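How I Reset the Play Table (in Less Time Than It Takes to Boil Pasta)

Happy New Year, friends! December was a blur of wrapping paper at our place, and by the time the decorations came down the kids' table had vanished under play food, crayons and one very sticky puzzle. So today I want to share how I get it back to a clean top, and you can do it with stuff you already own.

You need a cup, a big open basket and a damp cloth. I like a plastic basket with handles because I can carry the whole thing to the shelf in one go.

First, take everything off the table. Yes, everything! I pile it on the rug and wipe the top down, going along the edge twice (jam lives there).

Next, put your basket on one side and your cup toward the back. The cup is for skinny things like crayons and paintbrushes, and the basket is for all the play food. My friend Rhona Lennox uses a shoebox for hers and it works great, so don't run out and buy anything.

Now bring things back one at a time. I start with the fruit, and this is where I get my helpers involved. Ask for "something green" or "something you'd put in a pie" and they'll go digging through that pile like it's treasure!
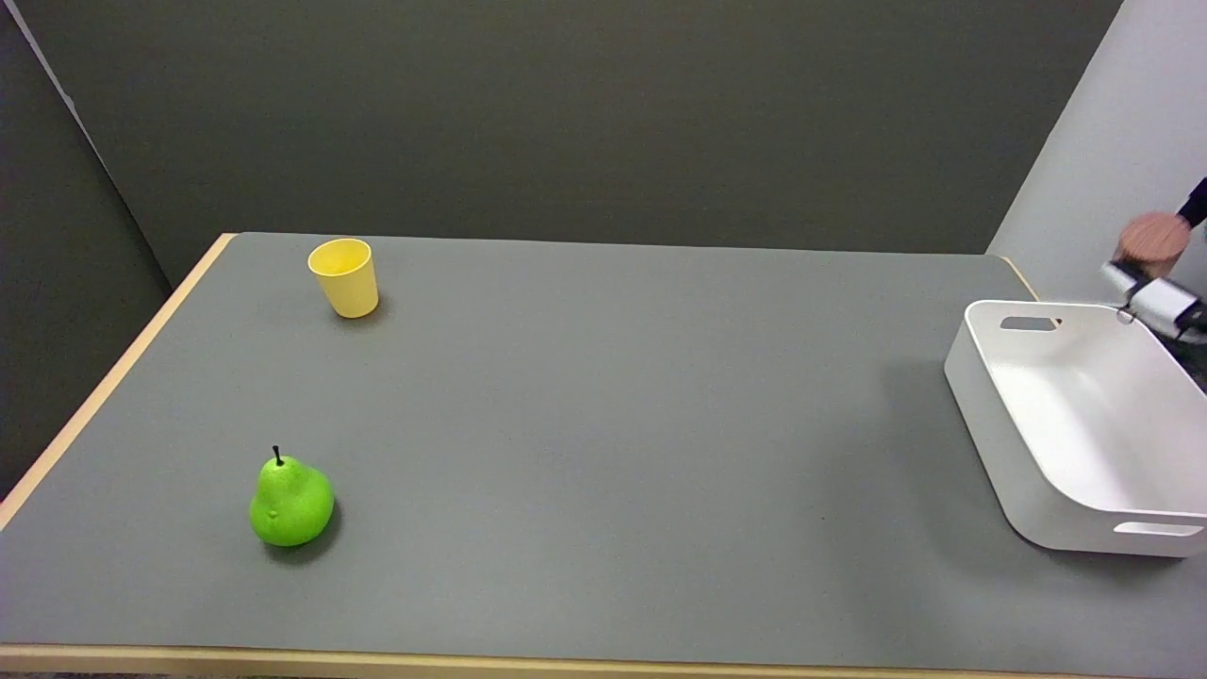
Yellow cup at the back, white basket on the right, and a green pear at the front left.

Once the pile is gone, drop the crayons in the cup and check for any without a wrapper. Mine go in a bag for melting. Then carry the basket over to the shelf, low enough for little arms to reach.

I set the oven timer for 60 minutes the first time I tried this and had plenty left over for coffee. If your kids have a better sorting game, leave it in the comments, we're getting tired of pie.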